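Home Topics Ask Members Search

Plidamier Community Help
Topics > Two-arm workstations > Faults and safety

Right gripper loses position and holds torque inside an enclosed appliance

Posted by Bernadette Aubert, July 19, 2023

Our teaching laboratory operates a two-arm tabletop station with a Ziser controller. The arms carry out household tasks such as moving plates between a rack, a tray and a small oven. The oven is unplugged during all trials.

During the plate task, the right arm stopped with its gripper inside the oven and reported a position error on the wrist joint. The left arm remained at its waiting position, as intended. The right arm did not release torque after the error. It continued to press lightly against whatever it was touching, and the operator was unable to move it by hand. We used the emergency stop, at which point the arm dropped and chipped the edge of a plate.
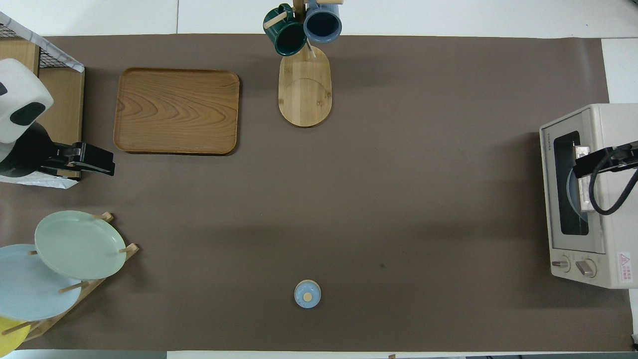 Right gripper in the oven opening, left gripper waiting beside the tray.

The fault has now occurred on 5 of our last 23 trials, always on the right arm and always in the oven. Trials at the dish rack are not affected. We have replaced the plate involved and checked the mounting bolts. I would be grateful for advice on two points: the likely cause of the error, and the correct way to free an arm in this position without letting it fall.

3 replies – 15 people found this page useful

Posted by hallworth_lab

We had a similar fault and it was the cable. Check the cable.

Posted by R. Prentiss, station supervisor

The previous reply may well be right, but it should be expanded. A wrist error that appears in only one part of the workspace usually points to one of two conditions. Either the cable is pulled tight when the arm reaches that place, or the finger meets something solid and the controller cannot close the remaining distance.

To separate the two, remove the oven and run the same motion in open air at low speed. If the error returns, inspect the cable loop and the connector at the wrist. If it does not, the contact is the cause, and the taught path should be entered again with more clearance from the door opening. Please also confirm that the oven has not shifted on the mat. Ours moved a little with every trial until we fixed it to the table – the change was too small to notice from the operator's chair.

On your second point, the emergency stop remains correct whenever a person is at risk. It removes motor power, and an arm without brakes will fall. Where no person is at risk, we follow this order:

Pause the task from the console and keep hands outside the reach of both arms.
Hold the left arm in place so that it cannot resume.
Lower the torque limit on the right arm in small steps until it yields.
With a second person at the stop button, support the forearm from below and guide the gripper straight out.
Release torque only when the arm is resting on a padded block.

Our error log was set to keep 2000 lines and overwrote the useful part before we looked. Save yours before restarting.

Posted by Bernadette Aubert

Thank you both. The open-air run completed without error, so the cable appears not to be at fault. The oven was out of line with the marks we made at installation. We have secured it and will teach the path again before classes resume in August. The release procedure has been printed and placed at the station.

I have not found where the torque limit can be changed while a task is paused. If another member knows the menu, please reply below.

Share (5) Follow Report

Related topics
Vieira gripper does not open after restart
Setting a waiting position for the idle arm
Prosudberg stop button: wiring for two arms
Saving the error log before a power cycle
Plates slip when lifted from a dish rack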